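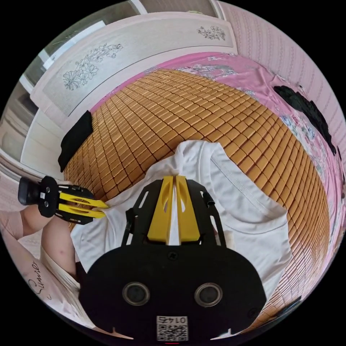 Clindgate Field Tools Desk

By Deividas Kairys
March

A hand-held gripper pair gets its upkeep before the first shirt. Wipe both lenses, then check the finger screws. At Mivov the fingers are replaced after 310 folds.
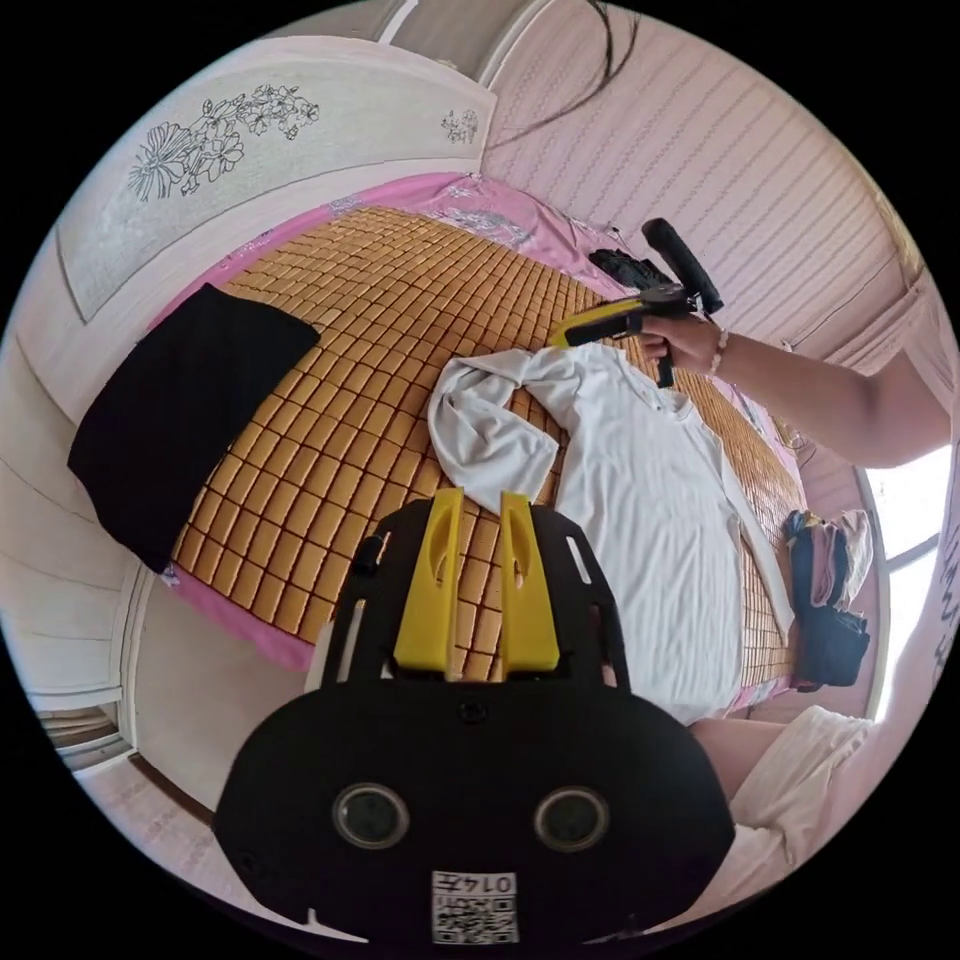 Jankauskaitė would change them sooner, at 100, and says worn tips slide on thin cotton well before any crack shows.

Tip gap is set with the trigger released. Close the fingers on one layer of cloth and pull. 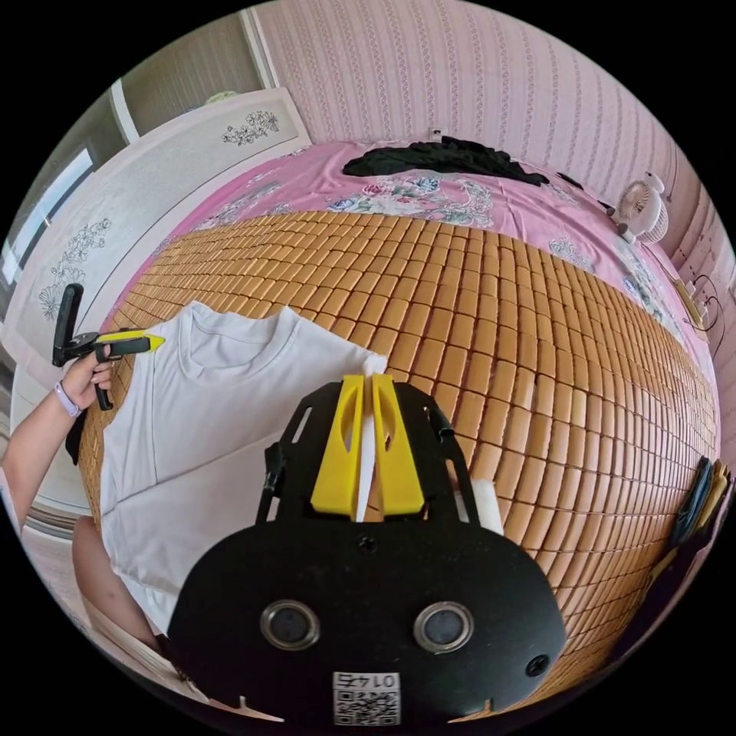
If the cloth slips, tighten the bracket and repeat. Recalibration takes 30 minutes.

Contact the desk | © Clindgate | Back to top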